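Why Does a Workshop Floor Have Lines and Blue Boxes?

By Shanti Mathur
Reading level: ages 9 to 12

Think about the last thing you owned that came in a lot of pieces. Maybe it was a bike, a desk lamp or a toy truck. Somebody had to put those pieces together. Before they could do that, they had to find them.

Finding parts sounds easy. But a desk lamp can have a base, a pole, a shade, a switch, a cord and a small bag of screws. If a workshop makes lamps all day, it needs hundreds of each. Mix them up in one big pile and the workers would spend the day digging.

So workshops sort their parts into bins, and they put the bins on racks.

What is a bin?

A bin is a box with no lid. People who work with them often call them totes. Because the top is open, you can see what is inside and reach in with one hand. Many bins have ribs on the sides. Ribs are raised strips, and they make a thin wall stiffer so it doesn't bend when the box is heavy. You can feel the same idea in a piece of cardboard. Fold it back and forth like a fan and it gets harder to bend.

Bins used together are usually the same size. That way any bin fits in any spot. When one is empty, a full one can take its place.

Why do some shelves tilt?

Look at a shelf in a grocery store where the milk or juice bottles slide to the front. A tilted parts shelf does a similar job. The front edge is lower than the back, so the open tops of the bins face the person a little. You can see to the bottom without standing on your toes.

Flat shelves are better for other jobs. They are good for storing bins that are waiting their turn, and nothing slides.
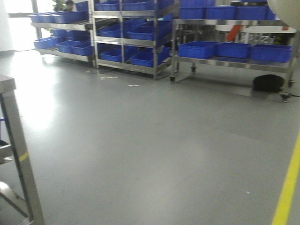
Racks often have wheels too. A rack full of bins can be very heavy, and nobody wants to carry bins across a room one at a time. With wheels, the whole rack can be rolled to the place where the work is done. Many wheels have a small brake you press with your foot. The brake stops the rack from rolling away while someone is taking parts from it.

A lot of racks are made of stainless steel. This is a kind of metal that does not rust easily. It is strong, and it can be wiped clean with a damp cloth.

What are the yellow lines for?

A line on the floor tells people where things belong. It works like the lines on a road. One side might be for walking and the other side for racks and tables. Yellow is used a lot because it shows up well on a gray floor.

The rule is simple: do not leave anything on the line. If a cart sticks out over it, someone walking by could bump a knee or trip.

Smooth floors help as well. Wheels roll easily on them, and a dropped screw is quick to spot. Smooth floors have to be swept often.

Who decides where everything goes?

Usually it is the people who use the parts. Nisha Sandhu plans the shelves at a small workshop called Josbridge. She puts the parts used most between a worker's knees and shoulders. "Heavy bins go low," she says. "You don't want to lift something heavy over your head."

Try it yourself

You need 5 small boxes without lids and a drawer that is a mess.

Empty the drawer onto a table. Put things that are alike into the same box. Write a label for each box. Now put the boxes back, with the one you use most at the front.

Ask a friend to find 2 things. Time how long it takes.

Words to know

Tote: an open box used for carrying or storing things.
Rack: a frame with shelves.
Lane: a strip of floor kept for one use.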